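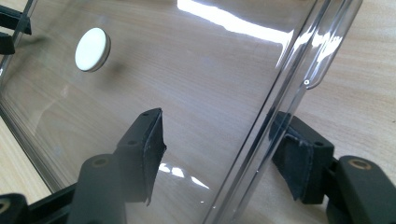 3. The Lid

Our report up to now has been about the choice of box and the table where we kept it, and I promised Amparo Correa that I would give the lid a section of its own, because she spent more of February on it than either of us likes to admit. The panel is clear plastic with a round white knob near one side, and the pale wood of the table shows right through it, grain and all. We loved that about it from the first afternoon! You can set it over a tray of buttons or seed packets and still find what you want without lifting anything (which was the whole idea of the Poltlow storage project, after all).

The trouble is the shine. Under the ceiling lights the plastic picks up big white patches of glare, and if you are standing in the wrong spot you lose sight of whatever is underneath. We tried the table in two corners of the Nasr room and ended up liking the window side better, although on dark afternoons we were back to the overhead lights and had to tilt our heads like a pair of pigeons.

3.1 What people told us

We asked visitors at the Trirnthorpe open day to look for a named item in the covered box and then to take the lid off and put it back. Birdie Mahmoud kept the comment sheets, and there were 70 of them by the time we packed up. Most people went straight for the knob. A few of the younger children took hold of the rim with both hands, and they managed perfectly well that way too. Several people asked for a bigger knob, and one gentleman wrote us a very kind half page about his late wife's sewing box.

3.2 Cleaning

Fingerprints were a nuisance. We settled on a soft cloth and plain lukewarm water, wiping from the knob out toward the rim. Paper towels left lint behind, and we gave them up after the first week.

3.3 Still to do

Amparo would like to try a frosted lid next to the clear one, and I want to repeat the finding test with a lamp placed low at the side of the table. The comment sheets are in the blue folder, to be handed in with this report on 6th November.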